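November, afternoon, desk tidy-up notes

Okay, so the marble table finally got its sorting day! I've been putting it off since the Murnport order came in, and Eirlys Gwilliam kept asking where her labels were (in the Bolley box, Eirlys, under the tape, sorry). Tins first, files after. I gave myself 15 minutes per round and went over every time.

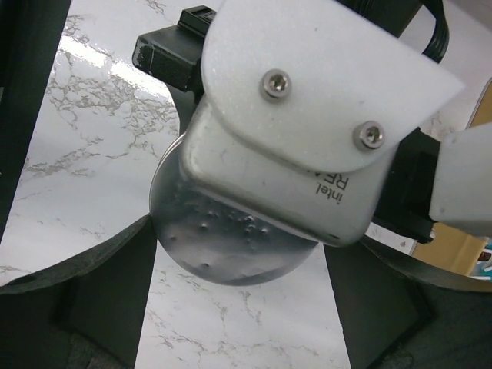

Round gray metal piece on the marble top.

Round things stay in the middle until I've decided what goes in them. Candy is the exception, it keeps its own tins and I'm not mixing it with paper clips again. The peach file organizer lives in the back left corner with the cardboard in it. I like it there, the steps make the short stuff easy to grab. Still need to order 51 blank tabs from Verbeke.

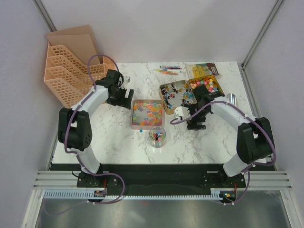
Should the lollipops and the candies share one tin to save space?
Keep them apart, the sticks take up too much room and the lid won't sit flat.

Left for tomorrow: tabs, and the Jitcombe receipts.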